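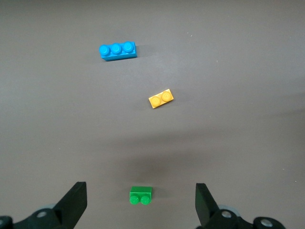
One reader in Watville wants to know why the toy library is moving at all when the old spot on Fadwood Street was, in her words, "perfectly fine and next to the bakery." Fair question! I miss the bakery already, and it hasn't even happened yet.

So, the news. The Watville toy library is packing up and heading over to the old Paredes shoe store, and the doors open there in July. The lease on Fadwood Street ran out this spring and the new owners of the building wanted a lot more rent than the library could pay. I went by last week to return a puzzle (late, sorry) and half the shelves were already in boxes.

The Paredes place is bigger, which I'm pretty happy about. If you've ever tried to get a stroller past the dress-up rack in the old room you know what I mean. There's a back door with a ramp, parking on the side street, and a little bathroom that kids can use without anybody having to ask for a key. The carpet is still the one from the shoe store days. It's orange. I kind of love it.

Borrowing works the same as before, so you get 3 things at a time and keep them up to 12 days. Your old card is good, don't throw it out. Building bricks, train sets and board games come over first, and the ride-on toys will stay in storage until the yard has a fence. My son took that part of the news pretty hard.

Money is a bit tight with the move. Nonum, the hardware store, is giving the paint and letting people drop off donations at the front counter. The library still needs $500 for shelving, and there's a jar by the register if you've got some change on you. They'd also be glad to have clean, complete board games, but please count the pieces before you bring them in. No stuffed animals this time, they have bags and bags of them.

If you have something checked out right now, you can hang on to it until the new place opens and there won't be a late fee. Wish I'd known that before I drove over with the puzzle.

Opening hours aren't set yet. They're trying to get one evening a week in there for parents who work, and I'll post the times when I get them.

Posted Jun 5, 2022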